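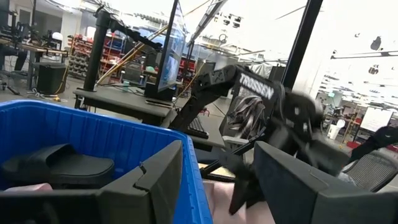 What is the best way to store foam slide sandals in an open bin without deforming the straps?
Stand them upright in one layer, keep pairs together, and put no weight on top of the straps.

Thread: Slides in bins – one layer or stacked?
Board: Entryway and Footwear Storage

pegboard_lou wrote:
Moving the deck slides off the wire rack and into open plastic bins. The rack leaves lines in the footbeds after a few weeks. Slides are one-piece molded foam for the most part, a few with padded fabric straps. Bin floor is 16 inches on the long side.

Two layouts under consideration. First is flat, soles down, side by side, one layer. Second is on edge, sole to strap, like files in a drawer. On edge holds more. I have not decided whether the extra capacity is worth what it does to the straps.

Also open to opinions on mixing colors in one bin. We have black and pale pink together at the moment and I would like to know about dye transfer before it becomes a problem.

tarn_88 wrote:
Flat. Foam takes a set under constant load, and the strap is the weakest part of a slide. On edge, the outer side of the strap carries the load of whatever leans on it. You won't see it in a week. Check again in March.

Dye transfer between molded foam slides is low in my experience, the pigment is in the compound. Fabric is a different case. A dark cloth left in contact with a pale sole will mark it if either one is damp. Take the cloths out of the bin before the slides go in.

gusset wrote:
Disagree on flat only. I ran on-edge storage for two seasons at Ustela with no measurable change in strap height. The condition is that the bin is not packed tight. If you have to push the last one in, you have one too many.

tarn_88 wrote:
What did you measure with?

gusset wrote:
A steel rule, footbed to underside of strap, at the center.

tarn_88 wrote:
Then you can't claim anything under a millimeter. I accept that it was fine for your purposes.

pegboard_lou wrote:
Current state of the trial bin. Pink and black, lying overlapped. Ribbed wall, smooth floor. The smooth floor wipes clean easily but the slides will slide around on it when the bin is carried.

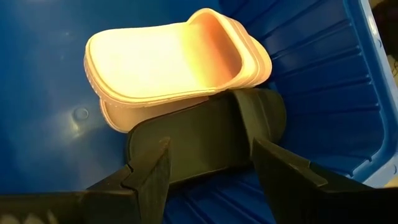 Baltarik Swim Club | Deck Equipment Group

Posting the above under the group header so the other members can find it. Proposed procedure so far: rinse, air dry soles up, then into the bin. Limit is 2 bins per shelf, no stacking of bins while open.

moth_and_rail wrote:
Put a liner on that floor. Cut a piece of rubber drawer mat to size. It stops the drift and gives grit somewhere to fall if the mat has an open weave. I would avoid terry cloth, it holds water against the sole.

gusset wrote:
A mat is another item to wash. Carry the bin level.

moth_and_rail wrote:
You have met swimmers, I assume.

pegboard_lou wrote:
Tried the row layout, soles down. The black ones go in side by side, then a gap, then the pink, then another black. I would rather have pairs adjacent, so pink should move to one end. The wide straps set the spacing more than the soles do.
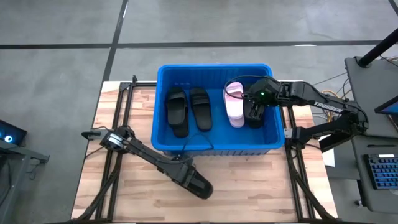 Liya Chala wrote:
Pairs adjacent is the correct rule, but add a fixed order as well. Ours at Dinsa is dark on the left and light on the right, and a person returning a slide knows where it goes without lifting the others. I would leave the gap. A row with no slack means the next slide gets dropped on top, and then you have a stack again.

tarn_88 wrote:
Agree with the gap. Fixed order seems excessive for one bin.

Liya Chala wrote:
We store 50 pairs. For one bin, do as you like.

pegboard_lou wrote:
Gap stays. Next issue is the chunky type. The gray-green one with the blocky side tread and the thick padded strap is outside the bin for now. The strap has a fine dotted texture and a darker lining. I expect it to dry slower than plain foam – has anyone timed this?

gusset wrote:
Not timed. Padded straps stay out overnight here. The seam is the last part to dry, so press it with a dry paper towel and look for a mark.
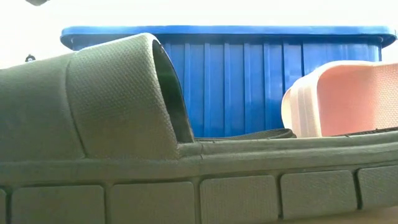
Cleaning before storage

moth_and_rail wrote:
For blocky soles, a stiff nylon brush along the grooves, then rinse. Do not use abrasive paper on scuffs. I tried 400 grit on a foam side wall and it left a dull patch that collected dirt faster than the original scuff.

tarn_88 wrote:
Dish soap and lukewarm water. Keep foam slides out of the dishwasher and out of a parked car. Heat shrinks some compounds by a full size.

gusset wrote:
Kuven sells a bin with drain slots if you want to skip the overnight step. I don't use it. The slots drip on the shelf below.

pegboard_lou wrote:
Staying with the solid floor. Summary for the group sheet: one layer, soles down, pairs together, leave a gap, padded straps dry overnight first. Mat is undecided. I will measure strap heights at the center and again at both sides, with calipers this time, and post the numbers when I have a second set to compare.

tarn_88 wrote:
Mark the measuring points on the sole with tape or the numbers won't line up.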